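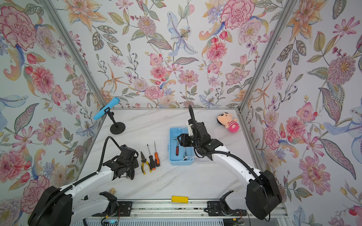

**Figure 10.1** Floral wallpaper with a dense botanical pattern, hung on three adjoining walls around a white marble tabletop.

# Chapter 10: Pattern and Repeat in Wallcoverings

Most printed wallpapers are built from a single unit of design, called the repeat. The repeat is printed again and again along the length of the roll, and its edges are drawn so that each unit joins the next without a visible break. A small repeat gives an even, quiet surface. A large one allows more variety in the drawing but produces more waste when the paper is cut and hung.

Floral designs place special demands on the designer. Large blossoms attract the eye first, and if they are spaced too regularly the wall will appear to be striped. Smaller flowers and leaves are used to fill the ground between them and to carry color from one part of the design to another. In Figure 10.1, olive, sage and dusty-blue leaves appear among flowers of pink, orange, yellow and purple on a pale off-white ground.

The chapter has 2 parts. The first covers the drawing of the repeat, including the straight match, the drop match and the random match. The second deals with estimating and hanging, and follows the papering of the Skudby assembly rooms, where the plan called for 19 rolls of a Vernutine floral - a figure that had to be revised once the drop match was taken into account.

## Key Terms

- repeat
- ground
- drop match
- selvage

## Before You Read

Review the section on color value in Chapter 9. Measure one wall of a room you know well, and note the position of each door and window. These measurements will be needed for the estimating exercise at the end of the chapter.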